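Notebook entry – Arm cell, cabinet side
13/10/2025
Entered by: Sirkka Rautiainen
Subject: Unplanned stop and gripper cable fault during the drawer routine

Status at time of writing: arm powered, held in reduced speed. Automatic running is not permitted until the items at the end of this entry are signed off.

The arm stopped with a protective stop at cycle 261 of the drawer routine. The operator at the desk did not press anything. The log shows the gripper dropping off the bus first, followed by the stop. The interval between the two was 44 milliseconds. The order matters, as the first note left on the cell log read "arm hit cabinet, gripper lost." The log does not support that. The gripper was lost, the arm stopped as configured, and the contact with the cabinet came during recovery.

Contact during recovery was as follows. The arm was switched to manual and jogged away from the drawer front with the tool frame still selected. The operator expected base frame. The first jog command moved the gripper down and toward the cabinet, and the fingertips touched the front edge of the wooden top. The force limit tripped at once. No person was inside the marked area. There is a shallow dent in the wood and no mark on the fingertips. It has been entered as a contact event all the same, and the Tiltby form has been filed.

The gripper fault was then reproduced with the drawers closed. With the wrist straight, communication was stable through repeated open and close commands. With the wrist turned toward the end of its range, as it is when the arm reaches for the upper left drawers, the bus dropped on almost every attempt. Moving the wiring below the wrist by hand, with the arm in a monitored standstill, produced the same drop. The fault is therefore in the cable or its connector. The gripper itself was exchanged for the spare as a check and the spare behaved the same way, so the original has been refitted.
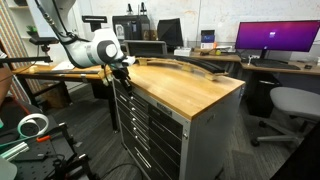
Arm at the upper left of the tool cabinet, gripper down. Note the wiring loops below the wrist, next to the edge of the neighboring table.

The routing of the cable deserves comment. In September the Vanov connector at the wrist was replaced with the angled Hernov type, which was meant to keep the wiring closer to the arm. The angled plug takes up more of the slack than the straight one did. What remains forms a loop below the wrist, and in the low positions that loop comes near the table. Whether it has caught on the table edge in the past cannot be stated from the log. The outer jacket has a flattened section a short distance behind the plug, and the shield is exposed there over a length of 3 mm. The black cables along the upper link were checked by hand as far as the ribbed section and nothing was found.

The cycle counter on the cable was also reviewed. The cable is listed for inspection every 3,000 cycles. The counter was set to zero when the connector was changed, although the cable was carried over from the earlier fit. Its true count is not known. The reset was my own entry. In future the counter is to follow the cable and not the connector, and the maintenance sheet will be corrected to say so.

Two findings concern the software.

First, the pendant keeps the last jog frame selected after a protective stop. It does not return to base frame, and the frame name is shown only in small type at the top of the page. The Hepburn integration notes say that the frame is reset on every mode change. On our controller it is not. I tested this by stopping the arm in tool frame, changing to manual, and reading the frame before any motion. It remained in tool frame each time. The startup script is to set the base frame explicitly, and the recovery page is to ask for confirmation before the first jog.

Second, the loss of the gripper is reported to the operator as "tool not ready," the same text used when the gripper is waiting on a command. The operator read it as a delay and cleared it. A separate message is needed for loss of communication, and it must not be possible to clear it from the desk.

Work done today:
– Drawer routine disabled on the controller and the program renamed so that it cannot be started by mistake.
– Speed limited to the reduced setting, password changed.
– Damaged section of cable wrapped and tagged. The wrap is for testing only and does not count as a repair.
– Logs and controller backup copied to the shared folder under the Tiltby form.
– Force limit checked against the test gauge. It trips where it should.

Work not done:
– Replacement cable. One has been ordered from stock. The length on the old drawing predates the angled plug and must be measured again on the arm, with the wrist at both ends of its travel.
– A clip to hold the loop against the wrist. A trial with a hook-and-loop strap kept the wiring clear of the table but pulled at the plug when the wrist turned. A proper strain relief is required, fixed to the wrist flange.
– Position of the table. It could be moved away from the cabinet, but the taught points for the table side would then have to be taught again. I would prefer to settle the routing first and leave the table where it stands.
– Check of the drawer positions. The contact was light, but the cabinet may have shifted on the carpet. The reference points on the wooden top should be touched off before any drawer is pulled.

Instruction to all users of the cell, effective now: after any stop, read the frame on the pendant aloud to the second person before jogging. Make the first move upward, in base frame, at the lowest speed. If the gripper is not communicating, do not continue the cycle. Switch off tool power, wait for the indicator to go out, and record the wrist angle before moving the arm.

Release conditions: new cable fitted and counted from zero, strain relief in place, frame reset confirmed on the controller by two people, separate message tested with the plug pulled at standstill. After that, one full run at reduced speed with a person at the stop button, through all drawer positions including the upper left.

Open question for the next entry: the bus dropped once during the afternoon with the wrist straight and the arm at rest. It has not repeated. The desk-side power supply was not being logged at the time. Logging is now switched on and will be left running overnight.

S.R.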